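Re: [kitness-users] Folding by teleop, how many demos?
From: Delia Barrientos
Date: December 2, 2025

Inna Hrytsenko wrote:
> I recorded 30 shirt folds by hand-guiding and the policy still dithers
> over the cloth. Do I just need more?

Hi Inna, I'd go for more, but slower ones! I do mine by remote with the leader arm, and my first lot in November were far too rushed (93 of them, all binned).
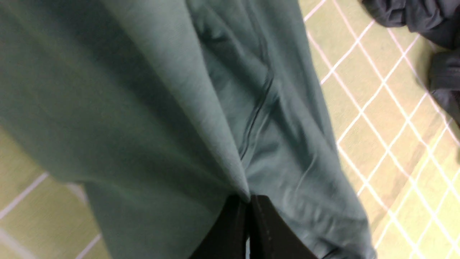 Teal cloth pinched between the fingertips

I try to keep the fingers in view the whole time, and I start each demo from a slightly different spot on the mat.
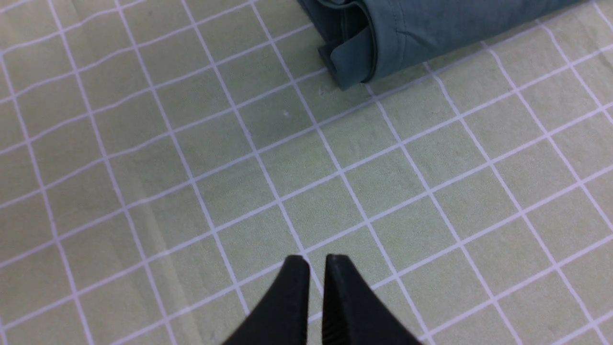

Fingers over the grid, folded cloth at top right

Oh, and don't trim the dull bits where you're hovering and making up your mind, just hover less. I'm aiming for 200 good ones on Bavo before I train again. 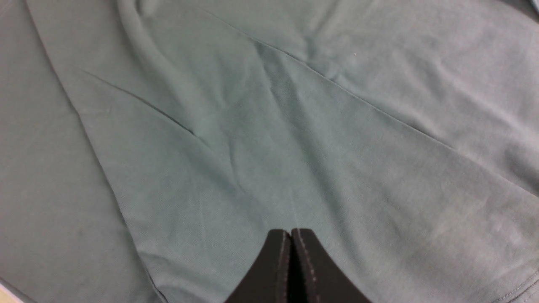
Is it all right to mix hand-guided and remote demos in one set?
I'd keep them apart at first, as the speeds are so different, and mix them once each trains on its own.

Delia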